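Kitchen chores and robot arms: what's worth handing over so far

We get asked whether a benchtop arm can clear the table yet. Some jobs, yes. Most, not without you standing beside it. These notes cover a fixed arm with a two-finger gripper, the kind a home workshop or a small café might consider.

**Jobs it can manage**

- Moving cups that stand upright with space between them.
- Lifting a bowl by the rim, if the bowl is empty.
- Putting a spoon in a tray, once you've shown it where the tray is.

**Jobs to keep for yourself**

- Anything with a cord. Unplug lamps and toasters and move them by hand.
- Bottles lying down. They roll when the fingers touch them off-centre.
- Large vegetables. A ridged squash is often wider than the gripper opens.
- Wiping. The Wollier pad we tried smeared more than it lifted.

A mixed table is the hard case. Bowls close together, a lamp on its side and a spray bottle behind a cup leave very little room for the wrist to come down. Start with whatever has clear space on both sides and work inward.

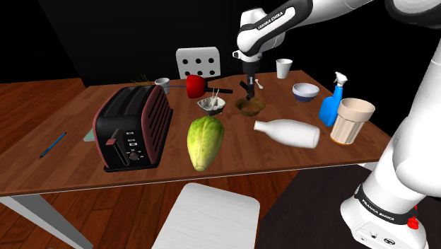 Itzel Villalobos wrote to say she gave up on bowls altogether and only lets her arm sort cutlery, which it does slowly but without breakages. She timed a full load at 9 minutes and reckons she could do it in two. She still runs it, usually while she's cooking.

**Before you start**

1. Clear the floor beside the base so you can reach the stop button.
2. Take out anything glass you'd be sorry to lose.
3. Set the speed low. On our Tralus controller that's level 5, and we haven't gone past 7 with crockery.
4. Run the path once with the gripper closed and nothing on the table.

Rubber finger covers help with glazed bowls. Wash them in warm water and let them dry fully, as a greasy cover is worse than none. The Trorier ones come in grey or black and wear the same.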